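The barley experiment, month four

I bought a 3 kilo sack of pearl barley in July because it was cheaper per serve than rice and I had decided to become the sort of person who eats barley. The sack is still with us. It has moved from the pantry to the laundry and back again, and at one stage it held a door open.

The barley came from Kinia, a small mill that sells through the co-op at Pratemier. They grow it, hull it, bag it and print the cooking instructions in a typeface meant for ants. As far as I can make out, the instructions say to simmer for 40 minutes. Mine took well over an hour and still had the texture of a gravel driveway. I rang the co-op and was told, kindly, that old barley takes longer. I asked how old. There was a bit of rustling and then somebody said they'd have to get back to me.

So I've been soaking it overnight, which I resented at first and now quite enjoy. You tip a cup of barley into a bowl before bed, cover it with water and go to sleep feeling organised. In the morning it has swelled up and you have to think of something to do with it.

What I've mostly done is breakfast. Boil it, drain it, stir through some yoghurt and whatever fruit is going soft. It's good! It's chewy and a bit nutty, and it keeps you going until lunch in a way that toast never has in this house. I wrote that up last month and said anyone could do it with any barley, which was rash.

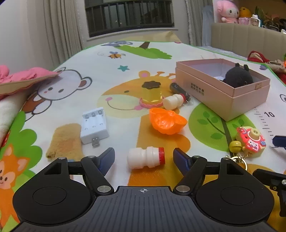 A reader called Agarwal wrote in to say that pot barley and pearl barley are different animals, that I'd plainly been sold one labelled as the other, and that no amount of yoghurt was going to fix it. Pot barley keeps more of the bran, Agarwal says, and wants a long soak and a longer boil. I went and looked at the sack. I then looked at a photo of pearl barley. I have some humble pie on the stove, and it should be tender by dinnertime.

I don't hold it against Kinia. Anyone running a mill that size is probably doing the labels at the kitchen table at 11 pm, and I've now got a grain I like better than the one I meant to buy. I did email them. They replied with a very nice apology and an offer of another sack, which I declined faster than I've ever declined anything.

The other thing I tried was flour. Our neighbours have a Lestum, a benchtop stone mill with a motor that sounds like a ute going over a cattle grid, and they let me have a go. I put through 723 grams, by their scales, and got back a bit less than that, plus a fine coating on everything in the room including me. The flour is sweet and greyish and makes a flat, dense loaf that I'd describe as suitable for travel. Cut half and half with bread flour it's much better, and in pancakes it's excellent. The children ate 18 of them between two meals and then asked whether we could have normal ones next time.

I priced a Lestum of my own afterwards. I'll be borrowing theirs. 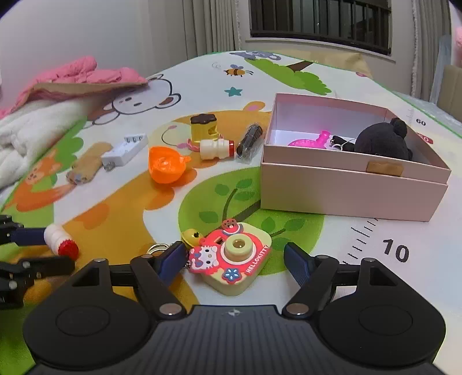 What I'd cook again

Barley and mushroom soup, which more or less makes itself once the grain has soaked. Add more stock than looks sensible, as it will drink the lot by the next day and you'll be serving slices.

Cold barley with cucumber, feta, mint and a lot of lemon. Dress it while it's still warm. This was the only one the whole household finished without negotiation.

Pancakes, as above, with the batter left to stand for half an hour.

I wouldn't bother again with the barley risotto. It took 4 top-ups of stock and most of an evening, and I ate it standing up at the bench while everyone else had cheese on toast.

There's a cup soaking now for tomorrow. If anyone near Pratemier would like some barley, of whichever kind it is, bring a container.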